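Gethin Lounge Chair and Wollico Scatter Cushion

Breakout and café seating, Soltia range 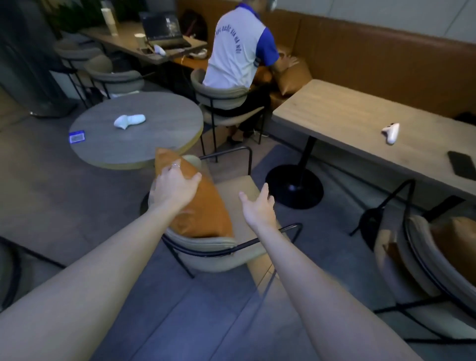 Liviu Bucur
Product Specifier, Commercial Seating, Wavex

The Gethin is an upholstered chair for cafés, staff lounges and shared work areas. It has a thin black metal frame, a curved backrest and a padded seat. The version shown is beige, with a Wollico cushion in rust orange set upright against the back.

Chair

Seat height is 40 cm, measured at the front edge with no load. Overall height is 76 cm. The frame is powder-coated steel, finished in black only. Upholstery is supplied in Beige as the stocked colour; other colours are made to order and cannot be returned. Nylon glides are fitted for hard floors. Felt glides are available at no charge if requested at the time of order.

The chair is not stackable. Allow clearance behind the backrest when placing it at a round table, as the curve projects past the rear legs.

Cushion

The Wollico cushion has a smooth coated face with a slight sheen. It is square, 400 mm along each side, and can be used upright as back support or turned onto one corner. It is not fixed to the chair. Ties are not offered. Colours: Rust Orange, Tan.

With the cushion in place the usable seat depth is reduced by 9 cm. For dining-height tables we recommend ordering the chair without it. The same cushion suits banquettes, and Tan is the usual choice against brown leather.

Care

Vacuum the upholstery with a soft brush head. Blot spills with a clean white cloth; do not rub. The cushion face may be wiped with a damp cloth and neutral soap. Solvent cleaners and alcohol wipes will dull the coating. Check the frame fixings every December and tighten with the hex key supplied.

Ordering

Chairs ship assembled, one per carton. Cushions are packed separately and are not included in the chair price. Quote the range name, chair colour, cushion colour and glide type on all orders. Fabric swatches and cushion samples can be requested through the Wavex trade desk before 3 p.m. for same-day dispatch.

Tables, banquettes and accessories are not part of this listing.

Last updated: December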